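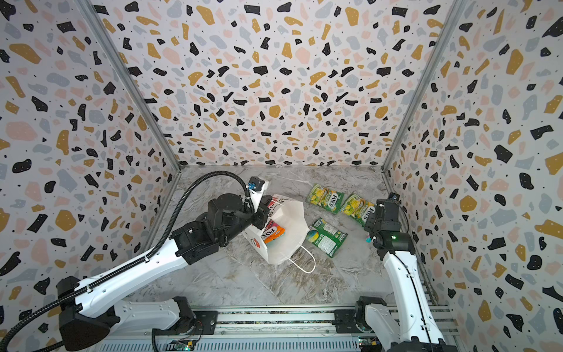
4.2 Trust and repeat purchase

Respondents who rated a retailer as trustworthy were asked a second set of questions on how often they shopped there and whether they would return after a poor visit. The panel consisted of 2,000 adults in Durkirau and Bradandale, weighted by age and household size. Only grocery and hardware chains with at least one store in both cities were included, which removed Gonley from the hardware group but kept it in the grocery group.

Figure 3. Paper shopping bag on its side, open end to the lower right.

Among grocery shoppers, 70 percent of those who trusted their main store said they would return after one poor visit. The share fell to 42 percent among those who gave a neutral rating. Price satisfaction explained part of this gap, but the difference remained when price ratings were held constant. Distance to the store had a weak effect in Durkirau and none in Bradandale.

Hardware shoppers followed a different pattern. Visits were less frequent, and ratings depended more on staff advice and on how returns were handled. Kovács, the smallest chain in the sample, scored well on both items - its customer base is older, however, and the result should be read with care. Subgroups with fewer than 30 respondents are not reported.

Trust was measured with a single five-point item. A multi-item scale would allow honesty and competence to be separated, and the open answers suggest that shoppers do treat them as distinct. Coding of those answers is described in Section 4.3.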